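Kandetti 实验室简讯:双臂整理桌面,少教一些也能学会

Kandetti 实验室的双臂操作小组最近完成了一轮桌面收纳实验,主题是示教数据该怎么选。任务本身不复杂:把散放在桌上的笔、剪刀一类文具逐件拿起,放进网格收纳架。难点在细长物体。笔身窄、容易滚,夹取位置偏一点,后面插入收纳格时角度就对不上。

以往的做法是尽量多录。小组手里原有 2000 条遥操作示教,全部用于训练,策略在笔类物体上的表现一直不稳定。这次他们换了思路,先用全部数据训练一个初始策略,再按动作预测的分歧程度给每条示教打分,只保留分歧集中在接触前后的片段,重新训练。筛选方法内部称为 Luvo。
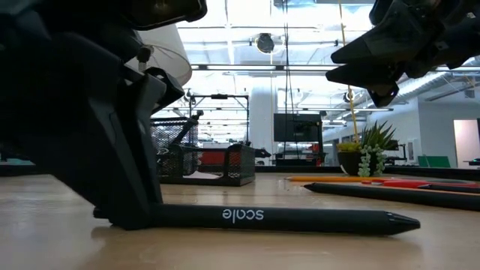 文/Gitau Owino 11/08/2021

夹爪合在笔身的哪一段,是这次分析的重点之一。小组把夹取点分成笔尖侧、中段和笔尾侧 3 类,分别统计后续放置的结果。夹在靠近一端的位置时,另一端悬空较长,抬起后容易下垂,但插入收纳格时留出的余量也大。原始示教里操作员多数习惯夹中段,靠端部的样本很少,初始策略遇到这种情况常常松开重夹。

筛选之后保留下来的示教共 181 条,端部夹取的比例明显提高。用这批数据重新训练的策略,在笔类物体上的放置成功率为 73%,比全量数据训练的版本高。剪刀的结果变化不大,小组认为剪刀的主要问题在于朝向判断,与夹取点关系较小。

负责评测的 Mercy Muli 提醒,目前所有测试都在同一张木桌上进行,灯光和背景没有专门控制,换一处场地结果如何还不清楚。另外,打分依赖初始策略,如果初始策略太差,分歧值就没有参考意义。她建议其他小组试用前先检查初始策略能否稳定到达物体上方。

双臂配合的部分还没有纳入统计。现有任务大多由单臂完成,另一只手臂在一旁待命。下一步计划加入递接动作,由一侧夹起、另一侧接过后再放置,示教录制预计明年 March(3月)前结束。

筛选脚本和评测记录已放在内部仓库的 Kesley 目录下,需要权限的同事请与 Mercy Muli 联系。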